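Early Childhood Settings, week 5
Play materials: the pretend kitchen
Notes for Friday's group + anyone who missed

Reading for this week: Barroso handout, sections 1 and 2 (pp. 196 to 209). Skip the bit on outdoor sand kitchens, we do that in June with the Sandgate visit.

Where we left off. Open-ended vs. realistic toys. A block can be a phone, a toy phone is mostly a phone. Kitchen sets sit in between. A pot is a pot but what goes in it is up to the child. Younger ones (2 to 3) tend to need the real-looking thing to get started, older ones will cook a shoe.

Size and mix. Don't put the whole bin out. Common mistake on placement. Too much on the table and you get dumping, hauling, throwing, not much cooking. A few vessels, a few foods, one appliance, something to serve on. Then watch for a week before you swap anything.

Terms for the quiz:
vessel = anything that holds (pot, bowl, colander)
food prop = play food, packaged or loose
anchor = the bigger piece the play keeps coming back to, stove, oven, sink
stray = item from another kind of play that ends up in the kitchen
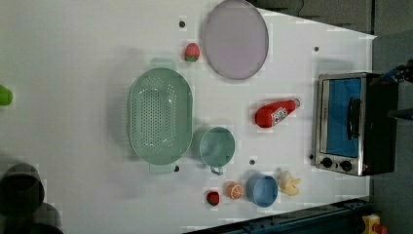

Fig. 3. Small kitchen set on a white table. Anchor: toaster oven. Stray: rubber duck.

Go through Fig. 3 with the terms. Colander and pot are the same mint green, and children often treat matching pieces as a set, so expect them to travel together. The ketchup is a food prop but a packaged one, diffrent play from the strawberry: squeezing, pouring, "more please", shop play too. The orange slice is already cut. Good for serving, less good for pretend cutting. Where would you put the duck? No right answer but have a reason. Bath, soup, pet, customer, all heard in actual rooms.

What is the plate for? Serving needs somebody to serve. If you have one plate only one child gets dinner. Decide if you want that (turn taking) or want to add a second one.

Talk during play. Stay low, stay slow. Comment first, ask second. "You put the strawberry in the bowl." Then wait. Longer than feels comfortable. Avoid color drilling, it kills the story every time.

Cleaning. Hard plastic pieces, wash and air dry, check holes and seams. Anything small enough to be a choking risk is out for under 3s, no exceptions, use the tester tube in the cupboard. Play fruit is the usual offender.

For next week
1. Pick six items for a kitchen table, 2 to 3 yr olds. List them, label each w/ the terms above.
2. Say what you left out and why. One paragraph.
3. Observation sheet, 10 min, one child only. Write what they do not what you think they feel.

Hand in to Julián Barroso, room 136, or the tray outisde the door.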